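### 3.2 Looking after the finger pads

I changed the blue pads on both grippers every 300 grasps - earlier if the ribs looked glazed - and Eleri Mostyn checked the four screws on the jaw frame each time. 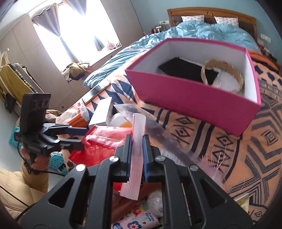
*Figure 4. Hand-held gripper with ribbed blue pads, over packaging on a bed.*

Thin plastic was the fussy stuff, so I wiped the pads after every 20 grasps. Grey fluff still built up between the ribs, and a dry toothbrush got it out.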